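Trakby at the bakery counter – your questions answered

We've had a lovely lot of mail since the spring trade day, so Tomomi Takeda and I have sat down with a pot of tea and tried to answer the things people ask us most.

What do I get when I hire a Trakby?
The arm, the soft-fingered gripper, the controller and a visit from one of us to get you going. Allow 45 minutes for the set-up, a bit longer if your bench is in an awkward corner (ours was, so no judgement!).

Will it squash my bread?
This is everybody's favourite question, and fair enough too. The fingers are ribbed on the inside and they give a little as they close, so they tend to wrap around a loaf. We'd still ask you to let anything with a very soft crumb cool properly before it goes near the gripper.

Can it cope with plaited loaves and odd shapes?
Yes, and we practise on them quite a lot. A plait is a good test because the ridges are never quite the same twice – you'll want to run the teaching routine with a few of your own loaves and not just the one that came out prettiest.

How heavy can the loaf be?
Up to 600 grams with the standard fingers. If you bake bigger sourdoughs, have a word with us about the Jillon fingers, which are longer and a touch firmer.

Do I need two arms?
Most small shops manage happily with one. A second arm makes sense if you'd like one handling bread while the other looks after bags or labels, and we can add it to your hire partway through a month.

How do I clean it?
Wipe the fingers with a damp cloth and food-safe cleaner at the end of each day. Please don't put them in the dishwasher, however tempting it looks at closing time.

Who do I ring if it stops?
Noboru Matsuda looks after support at Witano, and he's at his desk from seven every Monday to catch the weekend's troubles. Have your controller's serial number handy, and do tell him what you were baking.
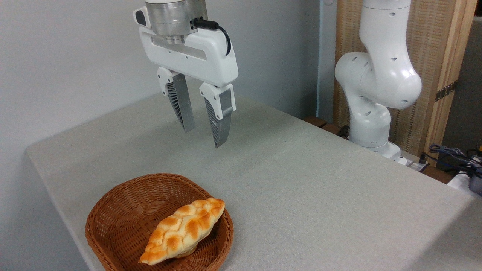 You can also book a trial at our workshop, which runs for 60 minutes and costs nothing. Bring a favourite loaf or two, and whatever basket or tray you usually serve from, so we can try things out the way you'd really use them.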